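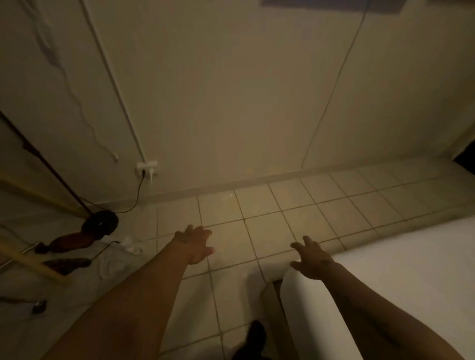 Chapter 2
Ground Rules for Robots in Bedrooms

Homes are wonderful places to study automation, because they refuse to sit still. A factory cell has painted lines and a locked gate. A bedroom has cords, pillows, and a floor that changes every morning. Writing rules for a place like that is some of the most interesting work in our field!

We start with the Druddale Home Code, drafted by Heriberto Galindo and Anayeli Cervantes after they watched people do chores in 41 homes in Ventura. Their first draft ran to 294 clauses. The one in use today has 40, and you can read it over lunch.

2.1 Look at the floor first

Clause 1 covers power cords, loose cloth, and poles or sticks lying across tile. A robot must map these before it moves its base, and again after any person has walked through. Galindo wanted one check. Cervantes held out for both – and the Sivon trials in November settled it her way.

2.2 Soft things count too

Pillows and bedding bend, sink, and wrinkle under a load. The code sets force limits by watching how people press with open hands, fingers spread, and it asks for the same wide contact from a machine.

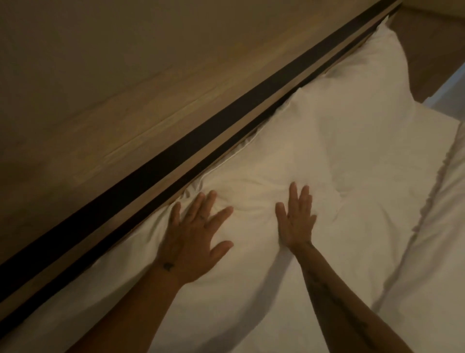

2.3 Who may stop the machine

Anyone in the room may. The Penton draft gave this right to the owner alone, and we will look closely at why that wording was dropped.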